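Table Mats and Tape: Common Questions
Fultport Community Workroom
Last updated September 12, 2025

Which mat should I use on the wooden tables?

Use the dark gray ones from the shelf by the door. They cover most of a tabletop and leave a strip of bare wood on every side. We have 19 of them, all bought from Clusano.

How do I keep the mat from sliding?

Tape the corners with white masking tape. Two strips crossed over each corner hold better than one long strip.
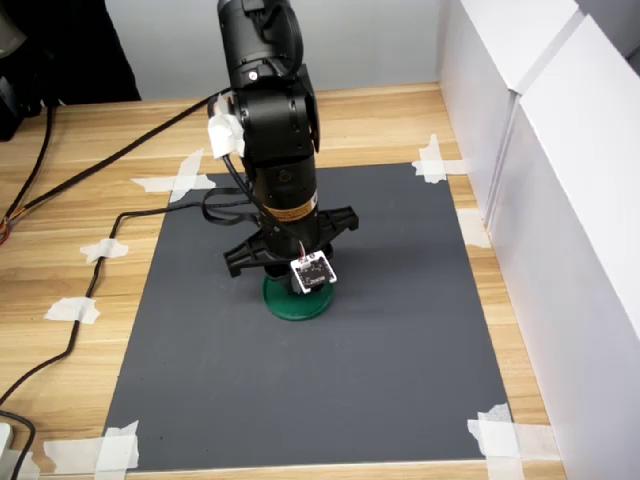
Gray mat with crossed tape at the corners. The cable on the left is taped to the wood.

Can I use stronger tape?

No. Packing tape and duct tape leave glue on the wood. Masking tape tears by hand — no scissors needed — and a ragged end is fine.
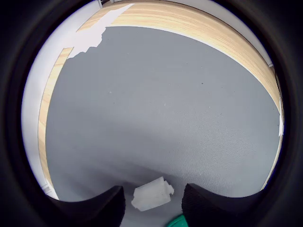
Close view of the gray fabric surface, with torn white material over the wood border.

How do I clean a mat?

Small specks show up easily on the gray. Brush them off dry or use a lint roller. Please don't put the mats in the washing machine. Annag Haldane washed one in December and it came back 2 inches shorter.

What are the green lids for?

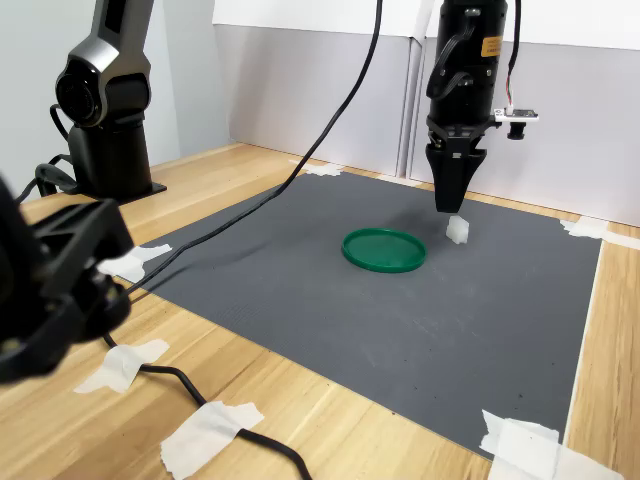 They hold small parts. Set one on the mat with the rim facing up and it works as a shallow dish. Lids go back in the MacAulay bin when you finish.

Do cables have to be taped down?

Yes, if they run along the table where people sit. Cables near the back can stay loose. 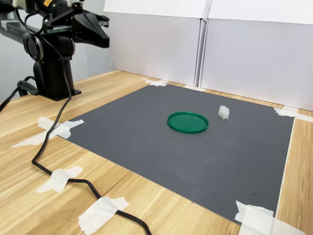

Pull the tape up slowly at the end of your booking and throw it away. Used tape doesn't stick well a second time.

Who do I ask about a damaged table or mat?

Cameron MacKinnon, extension 133.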